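Workstation check, room 305: keyboard, cable, table, floor
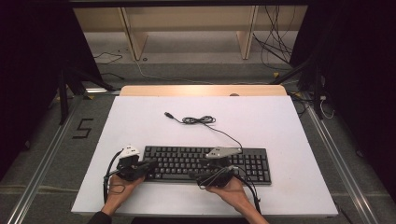
Hedvika Pešek

Form used: Mevum desk equipment sheet, May issue. I was asked to fill it in and add comments where needed. Most lines needed one.

Keyboard, full size, black
Sits flat on the board: OK
Legends readable: Marginal. White on black, but faint and small. The sheet wants them "clear at arm's length" and I doubt that anyone who wrote this has tried it.
Number pad present: OK
All keys tested: NOT DONE. Peter Štefanec signed this line last time. With what? The plug was lying on the board. I'd like to see how he tested a keyboard that isn't connected to anything.

USB cable
Coiled and tied: OK, a small loose coil. Fine for storage, but I'm not convinced it does much for safety.
Plug off the floor: OK
Jacket damage: Look along the full length with the loops undone. A glance at a tied coil proves nothing.

White board and table
Board lies flat: OK
Board fixed to table: Not checked. The sheet doesn't say whether it has to be. Ask Trusau, they sold us the form.
Other cables over the edge: COMMENT. Black cables hang down at the left and at the near edge. Easy to catch with a knee or a chair arm. Route them or clip them before the next session.

Floor
Carpet flat: Check by foot, all sides
Tape marking: Black "5" to the left of the board. Press the ends down if they lift.
Metal rails: COMMENT. Two long ones on the carpet, left and right. The sheet has no line for these – it has one for potted plants. I have put them under "trip hazards" and want them marked.

Result: passed with comments, which in my view means not passed yet. Recheck Tuesday, with the keyboard plugged in this time.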